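Work, Technology and the Organization
Handout for Unit 4: Automating a Manual Joining Task
Prepared by Abílio Falcão

Read this handout before the seminar, together with the Mollurdale case file. The unit concerns a two-arm cell for joining hoses and fittings, and the people whose jobs change when such a cell is introduced.

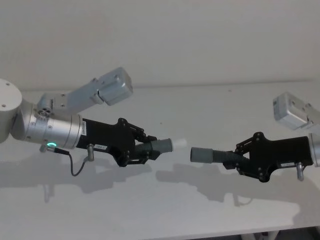
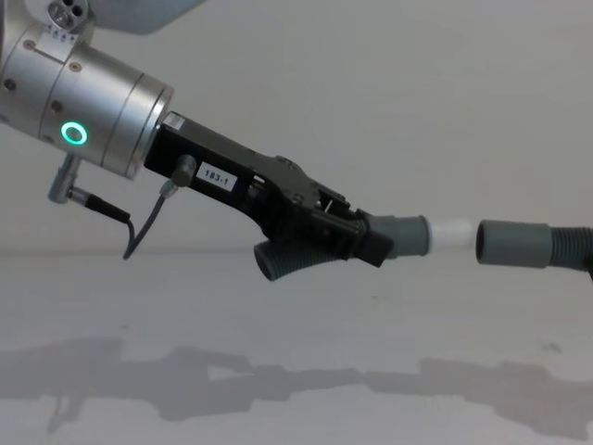
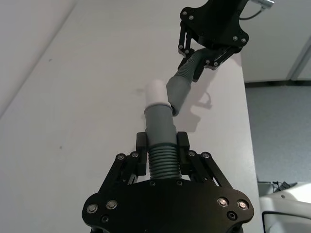
1. The task

Bringing a hose cuff and a tube end into line is simple for a person and hard to specify for a machine. The two parts must share an axis before they meet. Corrugated hose bends under its own weight, and a cuff held slightly off center will catch on the rim. An experienced assembler corrects for this by touch and seldom describes it when asked to list the steps of the job. Students should keep this in mind when reading the job descriptions in the case file, which give the whole operation as "join hose to adapter."

2. The Mollurdale case

Sudetti operates a plant at Mollurdale that employs 200 people, 30 of them in hose assembly. Before the change, an assembler on the line joined up to 2,000 pairs of parts in a week. The company contracted Traltau to supply the cells and Serrano to train the staff. Management announced at the outset that there would be no layoffs in the first year. The works agreement, reproduced in the case file, does not say what happens after that.

Three changes are recorded in the interviews.

First, the content of the job shifted from joining to tending. Assemblers now load parts, clear faults, and decide whether a failed joint should be tried again or set aside. Several reported less soreness in the thumbs and wrists. The same employees reported that the day felt longer.

Second, pay grades did not follow the work. Fault clearing was treated as part of the existing grade, although the training for it took two weeks and was assessed. This was the main grievance in August and was only partly settled.

Third, knowledge moved. Assemblers were asked to demonstrate their methods to Traltau's engineers, and some of what they showed was written into the settings of the cells. The agreement contains no provision on credit or payment for this contribution. Two of the assemblers interviewed considered it an ordinary part of the job; a third declined to take part.

3. Terms used in this unit

Task allocation: the division of steps between people and equipment, including steps left to people by default.

Tending: the supervision, loading and recovery of automatic equipment.

Tacit skill: ability that a worker uses reliably but does not normally put into words.

Deskilling and upskilling: changes in the skill a job requires. Both may occur in the same job, and the seminar will treat them as separate measures.

4. Preparation for the seminar

Each group will take the position of one party: line assemblers, supervisors, Sudetti management, or the supplier. Bring a one-page statement covering which steps your party would leave with people, how the new duties should be graded, and what should be agreed in writing before installation begins. Statements should refer to the interviews by page number. Groups representing the supplier should also read the Serrano training outline in Appendix B.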